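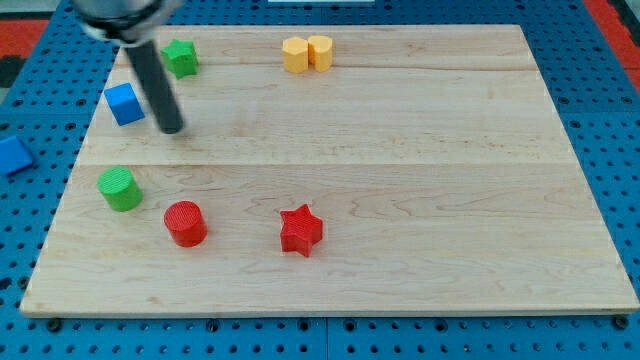 Workshop Notebook / Finishes

February, 9:14 am

Third coat of the walnut oil and beeswax mix went on the Kallton samples last night and wow, what a difference from batch 2! The sheen is even right up to the ends and there's no tackiness at all when I drag a thumb across. Angelica Macaraeg suggested melting the wax into the oil much more slowly and I think she nailed it – the grainy bits we kept fighting are gone.

Maple is still the wood I like best for this. Pale boards show every streak of a bad wipe, so if it looks good there it'll look good on anything. Glued-up pieces are a fine test too, as the seams tend to grab extra oil.

Mix for batch 3: 9 parts oil, 2 parts wax. Strained twice through cotton.

Mojtaba Salehi wants to try the Tiongson oil next, which smells fantastic (like toasted nuts) but cures slower. I'd give it 14 days before any water test. Really curious about that one!

To do: label the jars, order more cotton, ask Heltemthorpe if they still sell the wax in pellets.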